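Do I need a threat feed? My month with Dasum

I run the computers for a small print shop in Ernthorpe, plus my own mail server, which I keep out of stubbornness. In June a sales rep from Grundovico talked me into a free trial of Dasum, their "early warning" service. You give it your domains and your staff email addresses, and it tells you when any of them show up somewhere bad.

I went in grumpy and I'm coming out about the same, but with numbers.

Over the trial I got 185 alerts. I read every one, mostly on Sunday mornings. The great majority were old. I mean breaches I'd already changed passwords for, repackaged and sold again under a new file name, and then reported to me as "newly observed." Newly observed by whom? The dashboard doesn't say. There's a source column and it says "underground forum" on nearly every row.

Then there's the severity score. Everything I got was High or Critical. A lookalike domain with no mail records and no website was Critical. A login for an employee who left before I started was Critical too. If there's a Low in the system I never met it.

To be fair, 2 of the alerts were worth having. One was a current password for our shipping account, sitting in a dump from somebody's infected home laptop. I tested it, it worked, I changed it and turned on the second factor, which should have been on already. The other was an old test server I'd forgotten to take off the public internet. A free port scan would have found that one, and I have no excuse for not running it.

I sent my notes to Iona Hepburn, who I used to share an on-call rota with at Wihongi. She pointed out that the shipping password alone might have paid for the year. Maybe. But the quote I got was for a minimum of 200 seats, and we have nowhere near that many people, so I'd be paying to watch over a lot of empty chairs. I asked for a smaller plan and was told someone would be in touch within 72 hours. I'm still waiting.

My other gripe is the word "actionable," which appears all over the sales deck. An alert that says a password was seen, with the password blanked out and no date attached, gives me one action: reset everything and hope. I could do that without a subscription.

So I'm letting the trial lapse. The money I might have spent is going to hardware keys for the front office and a decent backup drive. I'll set up the free breach notices for our domain as well, and put a port scan on a monthly timer. If Grundovico ever calls back with a price for a shop our size, I'll look at it again, and I'll want to see that source column filled in first.

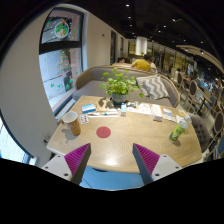
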